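Progress report to the Ekmont household automation fund
Prepared by Sombat Yensuk, July 23, 2025

Dear all,

Thank you again for your patience while we got our review of the Finstead hand-held gripper kit moving. It has been a busy stretch, and I'm happy to say most of it went the way we hoped (the rest I'll come to in a moment!). We now have 160 recorded runs of clearing a table into a trash bin, twice the 80 we promised you for this stage, and 9 people have had a turn with the kit.

What has pleased us most is how quickly newcomers take to it. You squeeze, the two ribbed finger pads come together, and after a few tries most people stop thinking about their hands at all. Paper cups, drink cartons and cans make up the bulk of the work, and we have kept to furnished living rooms, with all the clutter that comes with them, as we agreed in the proposal.
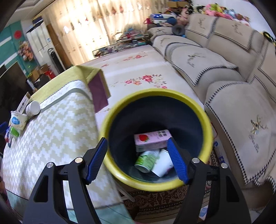
The weak spot so far is the finger pads. We wore through 2 sets sooner than the guide led us to expect, and replacements from the supplier in Vevport were slow to arrive. Light paper cups also get crushed when someone is in a hurry, so we have added a short practice session before any recording begins, and that has helped a good deal.

Spending is within budget apart from the spare pads. Next we move on to kitchen counters, and you'll have our full recommendation on buying the kit in October.

With warm thanks,
Sombat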